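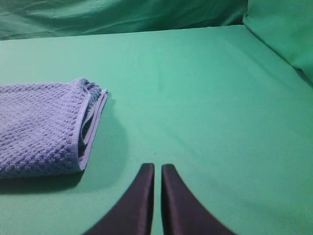 Progress Report to the Citgate Industry Fund: Zilness Appliance Assembly Project

Mar 25, 2018

Submitted by Kaisu Lappalainen, Project Manager, Zilness

1. Period covered

The report covers work completed since the last submission in December. It follows the headings set out in the grant agreement.

2. Plant and equipment

Installation of Line 2 at the Mavromatis plant is complete. The line is intended for compact refrigerators and will run beside the existing washing machine line. Electrical inspection was passed at the first visit. The compressor test bench, supplied by Dimex, arrived six weeks later than agreed, and calibration is still under way. Zilness has claimed the late delivery penalty provided for in the supply contract, and any sum recovered will be credited to the equipment budget.

The loading area has been resurfaced. Replacement of the older dock doors, which was listed as optional in the original plan, has been put off to the next budget year.

3. Production

A trial run of 173 refrigerators was assembled by hand on Line 2 while the test bench was being set up. Of these, 20 were held back for rework, most of them for poor door seal alignment. The door fixture has been adjusted and a second trial run will be made once calibration is finished. No trial units have been released for sale.

4. Staffing and training

All assembly positions for the first shift are filled. Two line supervisors have completed the refrigerant handling course and will train the remaining staff on site. Recruitment for the second shift has not begun and depends on the outcome of the second trial run. The post of quality engineer remains open after the selected candidate withdrew.

5. Local suppliers

Door shelves and packaging are now bought from suppliers within the region, as required under the agreement. Power cords are still imported. Samples from a regional cord maker are with the test laboratory, and a decision will be made when the safety certificate is issued.

6. Budget

Spending on installation is within the approved amount. Freight costs exceeded the plan because of a change of port. Zilness requests approval to move the unspent portion of the travel budget to freight. The request form is attached as Annex B.

7. Next period

Work will center on test bench calibration, the second trial run and the energy label application for the first refrigerator model. The updated schedule is attached as Annex C.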